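# Flavcombe Preseason Snap Log

Welcome, and thank you for stopping by! This is the data card for the Flavcombe Preseason Snap Log, a small, hand-kept record of who played when in the exhibition games of the Flavcombe football league. If you have ever tried to find out how many series the third quarterback got in a game that didn't count, you already know why we started it. The official box scores give you the touchdowns and the final, and then they pretty much shrug.

Last updated September 25, 2026.

## What you get

There is one main table, `snaps.csv`, with one row per offensive or defensive series. There is also `rosters.csv`, which tells you who was in camp and what number they wore. Please join the two on `player_id` and never on jersey number. Two players can share a number in camp (one on offense, one on defense), and we have had some very surprised emails from people who thought a backup quarterback had also recorded a sack.

The log covers 12 clubs and 60 games. It takes in preseason play only, so regular season games are left out, and so are joint practices, even the good ones.

## Columns in snaps.csv

- `game_id`: home club, away club and week, joined by underscores
- `series`: counts up from 1 and starts over for each club
- `unit`: `off`, `def` or `st`
- `player_id`: see the rosters table
- `string`: 1, 2 or 3, taken from the club's depth chart on the morning of the game
- `snaps`: plays run in that series, penalties included
- `result`: `td`, `fg`, `punt`, `turnover`, `downs` or `clock`
- `scorer`: initials of whoever logged the series

A word about `string`, because it gets asked a lot. Depth charts in the preseason are part fact and part wishful thinking. Burkik, for one, listed two quarterbacks side by side as starters all summer. We gave them both a 1 and left it there. If you need a single starter per game, take whoever has the lowest `series` value and you'll be fine nearly every time.

## How it was put together

Each game was logged from the broadcast or the club stream, usually the same weekend, and then gone over again by a second person who hadn't seen the first sheet. Where the two disagreed, they sat down with the replay and sorted it out. The Lucero games were the hard ones. Their stream kept going to the scoreboard between plays, and on those series the snap count comes from the printed play-by-play. You'll find them marked `pbp` in the notes column.

Penalties wiped out a great many plays. We kept those snaps in, on the thinking that a left tackle still had to block somebody before the flag came out. If you'd like them gone, filter on `nullified = 1`.

## Known problems

- The second half of Burkik at Lucero has no defensive rows.
- In 20 series the `result` is blank where the feed dropped out.
- Player names with accents came through wrong in versions before March. Please download again if yours look scrambled.
- Long snappers are badly undercounted, and we do feel sorry about that. 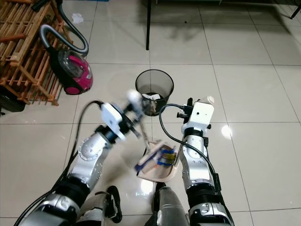 **Maintained by the Snap Log Team, Flavcombe Football Records Desk**

## Using it

You may use the log for anything you like, paid or unpaid, so long as you credit the Snap Log Team somewhere a reader can find it. The easiest way in is the Zomum loader, which reads both tables and does the join for you:

 zomum load snaplog --season all

Spreadsheets work too. Just be sure to import `game_id` as text.

## Corrections

Please send them, even the tiny ones! Luminița Roman reads every message and keeps the change list. It helps her a great deal if you include the `game_id`, the series and the game clock. Issue 56 is a lovely model to follow if you've never filed one before; whoever wrote it even put in the down and distance.

## Related

- Flavcombe Kicking Log
- Camp Rosters and Cut Dates
- Zomum loader: getting started
- Burkik game notes

Contact the Records Desk | © Flavcombe Football Records Desk | Back to top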